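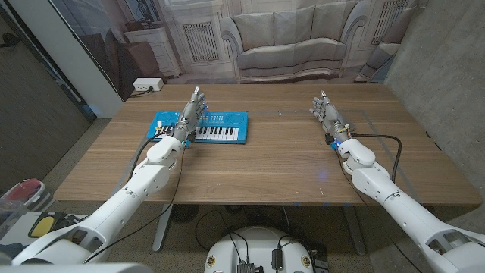 Page last changed: Saturday, August 8, 2020

Lorunlow Folding Keyboard Bench

Home > Music Room > Seating > Benches

People will spend months choosing a piano and then sit down to it on a kitchen chair with a phone book on top. We sell benches, so we would object to this, but so would your lower back.

The Lorunlow is a padded, folding, height-adjustable bench for digital pianos, stage keyboards and anything else with keys that you play sitting down. It has been in our range longer than any other seat, mostly by refusing to break.

Height

Four positions, set with a spring pin on each side. Pull both pins, move the seat, let go and listen for two clicks. One click means you have a slope. The lowest setting suits most children over six and adults who like to play with their knees near their ears. If you share the bench with someone of a different size, expect to find it at their setting every single time.

Seat

The cushion is firm. Customers who write to us about this fall into two camps: those who wanted it softer and those who have owned a soft one. The cover is black vinyl and wipes clean with a damp cloth. Please keep furniture polish off it. Polish makes it shine beautifully and also makes it a slide.

Frame

Steel X-frame, powder coated in black, with rubber feet. The cross brace was redesigned last December after complaints of squeaking in slow movements – fast ones apparently covered it up. Older benches can be fitted with the new brace, and the kit comes with the wrench.

Folding

Folds flat and slides behind a door or under most beds. Lift the seat with both hands and keep your fingers away from the hinge. There is a yellow sticker about this on the underside, where you will find it shortly afterward.

Specifications

Seat width: 14 inches (Solo) or 2 feet (Duet)
Height settings: 4
Maximum load, Solo: 200 pounds
Cushion: foam, vinyl cover
Assembly: four bolts, wrench supplied

Price: $68 for the Solo. The Duet is made to order, so please ask.

Goes with

Mikance music stand – holds a thick songbook open without clothespins
Vishwakarma pedal mat – stops the sustain pedal from creeping toward the wall
Pranside dust cover – for the weeks when practice is not going well

Shipping and returns

Ships in one flat box. Returns are accepted within 14 days if the bench is clean and the bolts are all there. Check the carpet first. It is always the carpet.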